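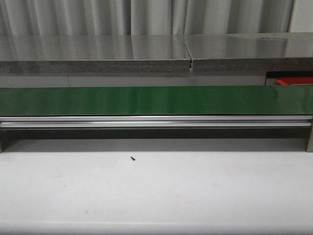
A single small dark object on a white tabletop.

FOR RELEASE IN APRIL

Adley Puts Lolo Case Fan on Sale, Declines to Call It Silent

Stokness: Adley, a small supplier of desktop computer parts, will start selling its first own-brand case fan in April. The fan is called Lolo. It is a plain black 120 mm fan with a four-pin plug, four rubber corner pads and no lights. It moves air. Adley makes no claim that it will raise frame rates, add years to a graphics card or change the way anyone feels about their computer.

The company has sold other makers' fans for a long time and has grown tired of the boxes they come in. Over the past 12 months its test bench ran 598 case fans bought through normal retail channels, all of them new. The fans were mounted in the same mid-tower case, with the same processor and cooler, and run at a low, a medium and a full speed setting. Noise was taken with the side panel on, from where a person's head would be.

The results did not do much for the advertising. Fans sold as "silent" could be heard at full speed in every case, and many could be heard at medium speed too. Several models with a patented blade shape cooled the processor no better than the plain-bladed model next to them on the price list. Adley does not say the blade shapes do nothing. It says that any effect was too small for its bench to find, and that a buyer without a bench is not likely to find it either.

A fuller write-up of the bench work will be posted with the product page. It will include the runs that went badly, among them a batch that had to be repeated when the room heating came on halfway through.

Why airflow numbers are left off the front of the box

Most fan boxes carry an airflow figure in large type. That figure is normally taken with the fan standing in open air, with nothing in front of it and nothing behind. Put the same fan behind a dust filter and a pressed steel grille and the number drops, sometimes by a lot. A radiator makes it drop again. Adley's view is that the open-air figure is true in the narrow sense and of little use to somebody building a PC.

Lolo's open-air airflow will be printed on the back of the box for people who want to compare it with other fans. Next to it will be the figure measured behind a filter and grille, which is lower and looks worse. The company expects to lose some sales over this. 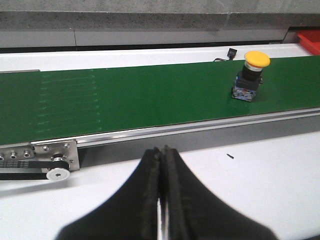 The same goes for bearing life. Hour ratings on fans are worked out from short tests at high heat and then stretched into very large numbers. A rating of many years of nonstop running may turn out to be right, but a fan model that went on sale last spring has not been around long enough for anyone to know. Lolo carries a warranty of six years instead of an hour rating. If it starts to rattle in that time, Adley replaces it. The buyer pays for shipping it back, and the warranty sheet says so in the first paragraph.

Where it comes from

Adley did not design Lolo from scratch and does not plan to suggest that it did. The frame and motor are existing parts from a contract supplier, Dambrauskienė, that also sells to other fan brands. Adley picked the motor, asked for a slower minimum speed and a longer cable, and turned down the first two sets of corner pads for being too hard. The impeller is a stock nine-blade type. Anyone who takes one apart and finds that it looks familiar will be correct.

What Adley did change is the bottom of the speed range. A good number of the fans on its bench refused to run slowly. They either stopped dead, or pulsed on and off as the motherboard lowered the signal, making a faint tick that was more annoying than steady noise. Lolo is set to hold a low, even speed and to stop fully only when the board tells it to. Whether that matters depends on the board. Some boards never send a signal that low, and on those the owner will notice no difference from any other decent fan.

Owners with older three-pin headers can use Lolo, but speed control will depend on whether the board can lower the voltage. Adley suggests checking the manual before ordering.

What it will not fix

The company gets a steady flow of mail from people who have bought more fans to cure a hot computer. Often the cause is something else: a clogged filter, a cooler mounted unevenly, a front panel with hardly any openings, or a power limit that the motherboard raised on its own at first start. A new fan will do little about any of these. Adley will sell one anyway if asked, but it would like readers to clean the filter first and look at the temperatures again.
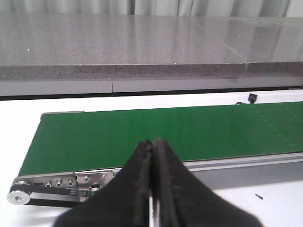 Nor is there much of a case for filling every mount. On the company's bench, going from one fan to two in a mid-tower made a clear change. Going from two to three made a smaller one. After that the gains were within the spread of the readings, while the noise kept climbing. For this reason Lolo will be sold singly and in pairs. A pack of five was discussed and dropped.

There will be no version with colored lighting this year. The company has nothing against lighting, but the controllers it tried needed software that ran at startup and asked for an account, and it did not want to answer the support mail.

Price and availability

Lolo goes on sale in April through the Adley web store and a short list of parts shops. The price will be posted on the day it goes on sale and will be the regular price. There is no launch discount, so there is no reason to hurry. Stock in the first run is limited by what Adley could afford to order.

Review samples will be taken from the same cartons that go to customers. Reviewers are asked to state which case, filter and speed setting they used, and may keep the fan or send it back. Adley does not ask to see reviews before they are published.

About Adley

Adley sells fans, cables, mounting hardware and other desktop computer parts from its shop and warehouse in Stokness. Press questions and sample requests can be sent through the contact form on the company's web store.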